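Home | Maps | Add-ons | Skins | Guides | About Us | Contact

Category: Site News

About Grakano

Grakano is a small site for people who play Minecraft on phones and tablets and want more out of it. We collect maps, texture packs and add-ons for Bedrock, we try them out on our own devices, and then we write up what we found in plain words. If you've ever downloaded a castle map at bedtime and then stared at a folder full of files wondering which one to tap, you're exactly who we had in mind!

We started with one list of survival maps, passed around between friends who were tired of dead links. The list got long, then it got messy, and in September we finally gave it a proper home with a search box and a page for every map. There are 440 maps on the site now, plus a growing shelf of add-ons, and we still get a kick out of every new one that comes in.

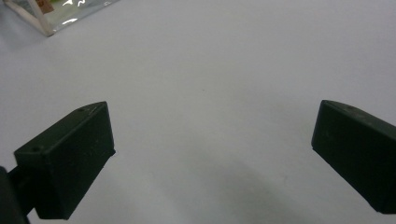

What we do all week

Mostly we play! Every map goes onto at least one older phone and one newer tablet before it gets a page. We walk the spawn area, try the doors and the redstone, look for missing chunks, and sleep in a bed somewhere to make sure the world saves and loads the way it should. If a map needs experimental settings switched on, we say so at the top of the page, in bold, where you'll see it before you download.

Add-ons take longer. A new mob might behave perfectly in a flat world and then refuse to spawn in a swamp, so we give each one a few evenings in a regular survival world. We write down the version we used, and when the game updates we go back through the popular ones first. (The less popular ones do get their turn, just not as fast as we'd like. Send us a nudge if you spot something out of date.)

Our own builds

We make things too. Terau is our biggest, a chain of islands with a working harbor, a lighthouse you can climb, and far too many cats. It took us 428 hours to build and we're still adding to it. The northern island is mostly bare stone at the moment, and we have big plans for a monastery up there with a bell tower and terraced gardens.

Poulain is the friendlier one, a horse ranch map made for younger players. No monsters, lots of stables, a jumping course, and a trail that loops through the hills and comes back past a bakery. Families write to us about Poulain more than anything else on the site, and we love the screenshots of renamed horses. Keep them coming! 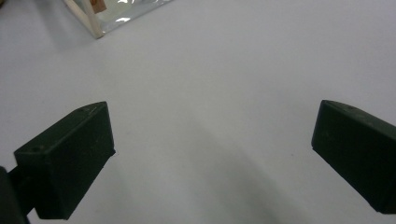 Both maps are free and always will be. You're welcome to change them, build on top of them, or tear down the harbor and put up a roller coaster. If you share your version, just put our name somewhere in the description along with a link back to the original page.

Sharing your map with us

Anyone can send in a map or an add-on. Use the upload form, include two or three screenshots, and tell us which game version you built it in. We need to know it's your own work, or that the person who made it said yes. Beginners are very welcome. Some of our favorite pages are first builds with crooked roofs and a great idea in the basement.

The form runs on Trusta, the little checking tool we wrote to open each upload and look for broken folders and missing pack files. It catches most packing mistakes within a minute and sends you a note about what to fix. After that one of us plays it, and you'll hear back by email either way.

Uploads can be up to 80 MB. For anything larger, write to us first and we'll work out another way to get it over.

The community

Some 1,000 players have signed up for our forum so far, and it's a cheerful place. There's a help board for installation trouble, a board for works in progress, and a monthly build theme picked by vote. Last month was treehouses, and the entries were wonderful, including one whose entire trunk was a library. Be kind, keep the language clean, and don't post other people's maps as yours.

Grakano is a fan site and has no official connection with the makers of the game.

Page updated Jun 16, 2024

Share 17 | Comments 6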